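Teleoperating a simulated arm shows the operator's timing along with the path. Out of 198 demonstrations at Sterkby, 47 carried long holds with the fingers open, and the policy learned to hold.

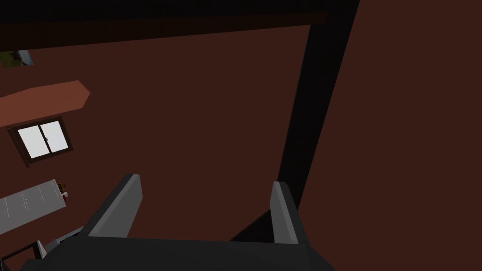
Kyu-ri Wi objects that trimming the holds discards the only evidence of where people hesitate. I would keep them, labeled, and train on the trimmed copy. Hand guiding hides the problem, as the operator feels the arm and rarely stops. Remote control leaves only the view.

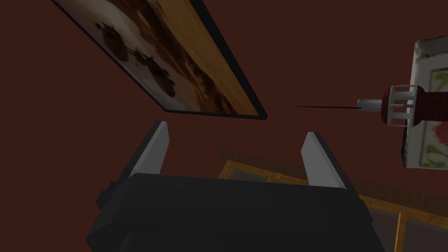
Gripper open, syringe-like instrument to the right. Simulation.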